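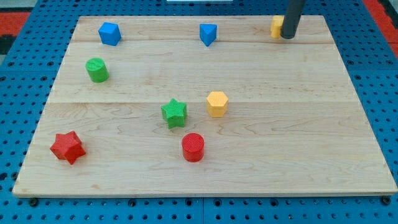 # A Sorting Bench for Small Workshops

Companies that build industrial robots have long treated the training room as an afterthought. A buyer received the arm, a thick manual and two days with an engineer, and was then left to find something harmless for the machine to pick up. Gamimach, a supplier of automation equipment to small manufacturers and technical colleges, has made that first stage of learning into a product. Its Dumero bench kit went on general sale last October and is now offered with a support plan, an updated set of exercises and a rental option.

The kit is modest in appearance. Small plastic blocks in blue, green, yellow and red are set out on a maple board, which lies on a blue pegboard work surface. The shapes range from a plain cube to five- and six-pointed stars, and each asks something different of the gripper. A cylinder may be taken from any side. A cube must be approached square to its faces, and a star offers few places where two fingers can close evenly.

Zdenka Janevski, who directs product development at Gamimach, regards the variety of shapes as the center of the design. "A customer who can pick up a cube believes the work is done," she said. "The star is where the conversation about grip begins. We wanted that conversation to take place on a bench, before there are finished parts at risk."

## What the buyer receives

The standard package costs $4,000 and does not include a robot arm. It consists of the work surface, the board, the blocks, a calibration guide and a license for the Chukwu exercise software, which runs on an ordinary laptop. The software contains 69 graded exercises. The early ones require the operator to move a single block from one position to another. Later ones introduce sorting by color, sorting by shape and picking a block that stands close to its neighbors.

Color and shape are kept separate on purpose. The green blocks include both a cylinder and a star, and the red blocks likewise, so a program that relies on color alone will sooner or later place a block in the wrong group. Instructors interviewed for this article considered this the most useful feature of the set. One remarked that her students tended to trust the camera too much until the first sorting exercise that combined the two.

The blocks have a printed texture on some of their top faces. Gamimach supplies the print files with every license, and a lost or worn block may be replaced by any workshop that owns a suitable printer. Replacement sets can also be ordered from the company at $79.

## In use

The kit was reviewed over several weeks at Ivdale, a training center that prepares machine operators for employment in packaging and light assembly. Staff there reported that setting up took most of a morning, largely on account of the calibration guide, which assumes more knowledge of camera placement than a new user is likely to have. The company has stated that a revised guide is in preparation.

Once calibrated, the bench proved dependable. The regular holes of the pegboard allow the work area to be described in simple terms, and trainees soon began to refer to positions by row and column. The pale wood gives good contrast with the darker blocks. Yellow was less satisfactory. Under the warm lamps at Ivdale, the software sometimes failed to separate a yellow block from the board beneath it, and the staff obtained better results after changing to cooler light. A note on lighting would be a welcome addition to the guide.

Over the review period the center logged 716 completed picks. The instructors did not regard speed as important at this stage and set the arm to run slowly throughout. They paid closer attention to the way a finger came down beside a block – whether it descended cleanly or brushed the side and turned the piece. The exercises devoted to approach height, with the fingertip held just clear of the wood before closing, were repeated more often than any others.

## Support and rental

The new support plan provides remote assistance during business hours and access to additional exercises as they are issued. Colleges may rent the full kit by the term, with the rental fee credited toward purchase if they decide to keep it. Gamimach will also adapt the software for arms not on its approved list, although this work is quoted separately and buyers should ask for the price in writing.

Some limits should be understood before an order is placed. The blocks are all roughly similar in size, and the kit therefore teaches little about handling a wide range of parts. Soft, heavy or slippery objects are outside its scope. Workshops that expect to move bags or castings will need further training materials, and the company does not suggest otherwise.

For a college or a small firm that has already chosen an arm, the price is reasonable and the exercises are well ordered. Ivdale has kept its bench in service and has asked for a second set of blocks, to be printed in a darker shade of yellow.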